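Section 4: Looking after your Bratavance work surface

If you have followed the earlier sections, your surface is level, the side rails are snug and the walls are standing up straight. Well done! The part that follows is shorter and a good deal easier on the knees. It covers the first clean, setting things down on the veined top, and the small amount of upkeep the whole enclosure asks of you over the years.

Before you start

Have a soft lint-free cloth, a bowl of lukewarm water and a drop of mild dish soap within reach. Please leave the scouring pads under the sink, even the ones that promise to be gentle. We have heard that promise before, and so has Mounir Kabbaj in our repair shop, who keeps a shelf of dulled sample tops to show visitors.

4.1 First clean

1. Wipe the top with a dry cloth, working from back to front. Dust likes to gather where the surface meets the edge rails, so fold the cloth over one finger and run it slowly along each side.

2. Dampen the cloth, wring it out well and go over the top again. Leave no puddles next to the rails.

3. Dry the surface right away. Water spots show up on the black more readily than on the white parts of the veining.

4. Wipe the walls with a barely damp cloth. A tiny mark will often lift with a second pass and a little patience. A scratch will not, so do not keep rubbing at it -- you will only make a shiny patch that catches the eye more than the scratch did.

Note: The grooved corner profiles collect fluff in their channels. An old, dry toothbrush does the job nicely.

4.2 Placing objects on the surface

5. Set each object down from above and let its base come to rest before you let go. Dragging is the most common cause of fine lines in the finish, and they are hard to polish out.

6. Leave some open surface between an object and the back wall, so that you can get a cloth in behind it later without having to move everything.

7. If you are arranging by color, try one bright piece by itself first. The veins carry purple, violet and orange along their edges, and a single pink item holds its own against them very well.

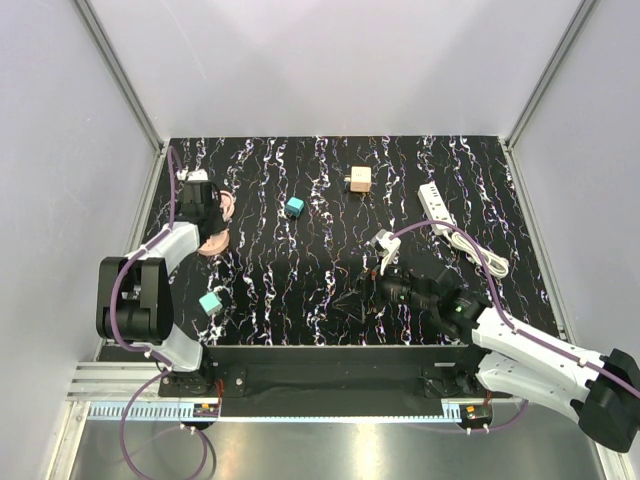

4.3 Regular care

8. Dust the top as often as you dust the rest of the room, and give it a proper damp wipe whenever it starts to look tired.

9. Every November, or whichever month you will remember, check that both edge rails still sit flush against the surface. Press along them with your thumb. If a rail gives, go back to Section 3 and refit it.

Caution: Do not stand or lean on the surface, and never use the edge rails as a handhold.

Caution: Keep bleach, acetone and oven cleaner well away from the top and the walls.

Replacement cloths are part 62, and the wall touch-up kit is part 425. Ask for Ilse Peeters when you order; she will want to know which gray you have.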